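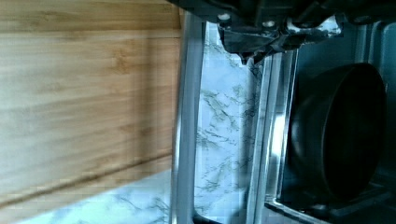
Wood board on a marble-patterned surface.

I used to write the breakup posts for Winis. If you ever stood in a checkout line reading your phone and learned that two very pretty people had "grown apart but remain deeply committed to their dogs," there's a fair chance that was me, in sweatpants, eating cereal.

My best couple was Dane Quintero and Lila Sidwood. You remember them (come on, you do). He played the sad lighthouse keeper, she played everybody's dead wife in everything for a while, and then they met at some charity auction and the whole internet lost its mind. Quintero and Sidwood! I wrote 100 posts about those two in a single year. I wrote about their hands. I wrote eight paragraphs on a scarf she wore in January that might have been his scarf, and people read all eight and argued with me about the fringe.

So when my editor, Heriberto Yupanqui, called me at six in the morning and said, "They're done, I need 2 versions by seven," I sat on the edge of the tub and felt a little sick.

"Done how?" I said.

"Done done. One version where it's mutual and one where it isn't. We'll see which way the wind goes."

"Who told you?"

"A guy at Resalska."

Resalska was the restaurant. If you were famous and wanted to be seen having a private dinner, you went to Resalska and sat by the window. I'd been there once, for work, and all I could afford was soup. It was great soup! But a guy at Resalska could be anybody. It could be the guy who parks the cars.

I wrote the mutual one first because it's easier. Sources close to the pair, busy schedules, nothing but love. Then I started the other one, and I got as far as "Sidwood was left blindsided" and stopped, and went to make toast, and came back, and it was still sitting there being a terrible sentence about a person I had never met.

At 6:40 my phone rang again and I picked it up without looking.

"Is this the scarf girl?" a woman said.

I knew the voice. Anybody would. It was the voice from the hospital bed in that movie with the geese.

"Um," I said.

"It was my brother's scarf," Lila Sidwood said. "I've wanted to tell you that for months. You were so sure about it."

I said I was sorry. I said it maybe four times. She let me run down, and I could hear a kettle or maybe a train on her end, something building up.

"Your boss left a message with my publicist asking for comment," she said. "He left your number for the callback. I don't think he meant to."

That was Heriberto all over. He put my number on everything. I used to get his dry cleaning calls.

"Do you want to comment?" I asked, and I hated how fast I had a pen in my hand.

"What did you write?"

So I read her the mutual one. She laughed at the busy schedules. Then she asked if there was another one, and I told her there was, and she wanted to hear it, so I read her the whole thing, all one line.

"Blindsided," she said. "Huh. Like a truck."

"I can change it."

"We had soup," she said. "He told me over the soup, and then the real food came and we both ate it, because we were hungry. I had the fish. I keep thinking about that. I finished the fish." She stopped for a bit. "Don't put that in."

I told her I wouldn't. I'd already written "fish" on the back of my electric bill, and I sat there and drew a box around it, and then another box around that one, until you couldn't read it.

She asked me if people were going to be nice. I told her the first day they would be. She said okay, thanked me (thanked me!) and hung up.

Heriberto called at seven on the dot. I sent him the mutual one with the schedules taken out. He said it was kind of thin, and did I get anything from the publicist, anything at all, a mood? I said no. He sighed for what felt like 20 minutes and ran it anyway under the picture from the auction, the one where they're both looking at something to the left.

Another site had the fish by noon. I guess the guy at Resalska had a lot of friends. Heriberto forwarded me the link with just a question mark, and I looked at it on and off all afternoon, and then I called my sister and asked if she wanted to go get dinner.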